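4. Gluing the joints

Right, by now you should have all your Luddale shelf parts laid out, dry-fitted and marked with pencil on the faces nobody will see. If you haven't done the dry fit, go back to section 3. I skipped it on my first unit and ended up with a side panel in upside down, glued solid, at eleven at night.

You'll need: wood glue, a damp cloth, a small stiff brush, two long clamps (four if you can borrow them), some scrap wood and a flat floor.

1. Put newspaper or an old sheet down. Glue drips always find the carpet.

2. Wipe the dust out of every dowel hole. I use the brush and then blow, with my eyes shut.

3. Start with the bottom shelf and the left side. Run a little glue round the inside of each hole with the brush, then push the dowels in until they stop. Don't fill the holes up! The dowel works like a plunger and the extra glue has to come out somewhere.

4. Put a thin line of glue along the end of the shelf and spread it with the brush till it looks like a coat of paint.

5. Bring the two parts together by hand, then tap them home with a mallet and a bit of scrap in between.

Note: the glue I use gives me ten minutes or so before it starts to grab, and less in a warm room. Check the label on yours and have the clamps open to the right width before you begin.

A twist nozzle is the sort I like for glue, as you can open it just a little and get a thin line. Close it again between joints, even if you're only walking round to the other side of the unit, and wipe the tip before you put it down.

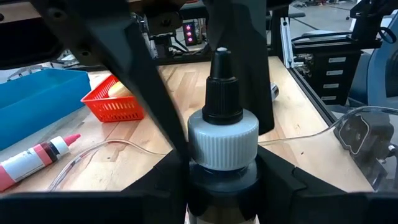 Marietjie Motaung wrote in after the last version of this guide to say that she does the two sides on separate evenings: left side and all the shelves first, clamps on overnight, then the right side the next day. She found that doing the lot in one go meant the first joints were going stiff while she was still fishing for dowels for the last ones.

I've tried it her way since and I think she's right for the tall unit. For the low one (the Arau, with 2 shelves) you can manage it all in one sitting, no trouble.

6. Clamp across the unit, one clamp at the front and one at the back, with scrap wood under the jaws so they don't dent the sides. Tighten until you see a thin bead of glue along the joint, then stop.

7. Measure corner to corner both ways. If the two numbers match, it's square. If they don't, loosen the clamps a touch, give the longer diagonal a gentle squeeze and measure again. On the tall unit mine came out at 1824 mm both ways - I was very pleased with myself.

8. Wipe off the squeezed-out glue with the damp cloth, rinsing it often. Get into the inside corners now, while it's easy.

Caution: don't crank the clamps as hard as you can. You'll push all the glue out and bow the shelves as well.

Caution: keep the unit flat and leave it alone until the glue has had its full time. No books, no cats, no standing it up to see how it looks.

When the clamps come off, carry on with section 5 and fit the back panel.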